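Hi all, quick update from the Vestudholm press safety desk for April, and I'll try to keep it shorter than last time!

The big news is that the Astberg court finally let reporters back into the public gallery. We'd been pushing on that since winter, and our letter ended up with 300 signatures from local newsrooms (I'd have been happy with half that). The ministry still hasn't answered our records request on the two closed inquests, so I've filed the appeal.
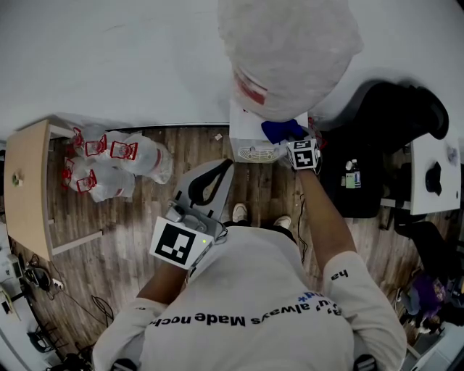
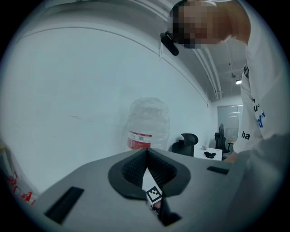 In a white T-shirt or long sleeves, with the gray gripper in hand.

On the grant itself: we've paid out 15 small legal aid awards so far, and four more are waiting on paperwork, which would bring us to 19. Longo has been slow, mostly over bank forms, and I may need to drive down there myself. Lanero is going great – the hotline gets calls late into the evening now, and the lawyers there have started sharing shifts with ours.

We have about 2000 dollars left in the travel line. I'd love to move it over to translation, as the inquest files run long and our one translator is swamped. Could you let me know if that's okay before the May call? The receipts are in the shared folder, except for the Astberg parking, which I'm still chasing.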